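Diary: pans, the hob and the Nirnley road

Up before six, porridge, then straight on with the kitchen list before the light went flat. May has been cold so far and the back room still needs the heater on first thing.

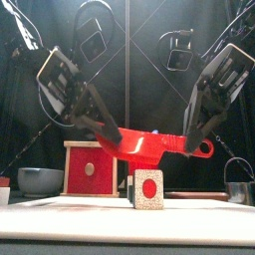 My sister rang while I was making the list and told me I was mad to go over to induction, that she had done it two years ago in the Fledetell flat and regretted it by the end of the first month, because half her pans were useless on it and the rest buzzed. She said to keep the gas until it died on its own. I said the gas had more or less died on its own. The left back ring has not lit since winter and the oven door is held shut with a folded tea towel.

So the morning went on pans. I took a fridge magnet round the cupboard and tried every one. The big stockpot holds it. The milk pan does not. The two saucepans from the old house hold it weakly, and the shop in Nirnley said on the phone that weak means slow. My mother's cast iron holds it so well I had to slide the magnet off sideways. The aluminium ones can go to the church sale, apart from the egg pan, which I will keep for camping even though we have not camped for years.

The quote came by post after lunch. It is 1,810 pounds, with the hob, the new cable from the board and taking the old cooker away, but not capping the gas, which has to be done by somebody else and paid for separately. I read it through twice. The fitter is from Jaltell and wants the kitchen clear for a day. He says the worktop cut-out will need making wider by 13 millimetres and that he can do it with a jigsaw if I don't mind dust. I do mind dust but I can't see another way.

Walked into Nirnley in the afternoon to look at the hob in the shop. It was smaller than I expected. The controls are on the glass and you hold your finger down on them, and I had trouble getting it to take any notice of me until the girl told me to take my glove off. She boiled some water on it. It was very quick. I asked about the buzzing and she said it depends on the pan, and that thin ones are the worst. I asked about power cuts and she said well, no, it wouldn't work in a power cut. We have had two since Christmas. I suppose there is the camping stove.

Bought potatoes, a lemon, stamps and a packet of the brown envelopes. The bus back was 30 minutes late and came in with its heating full on. Road up at the bottom of the hill again, same place as last year, the same temporary lights with a long queue behind them.

Supper was fried potatoes and an egg on the one good front ring. I took my time over it. I have cooked on gas since I was nineteen and I go by the look of the flame, and I don't know what I will go by instead. Numbers, presumably. The leaflet has nine of them and a letter P.

Afterwards I rang my sister back and told her the price. She went quiet, then said hers had been more than that, and that she did like how easy it was to wipe. She is sending me her spare set of lids from Mridha, where they have been in the garage since the move. I don't need lids but said thank you.

Wrote to the fitter and said yes, but not before the end of the month. Put the letter by the door. Must find out who caps gas, and ring the council about the tip, and measure the drawer under the cooker in case it has to come out as well.

Rain started at ten. Put the bucket under the porch and went up.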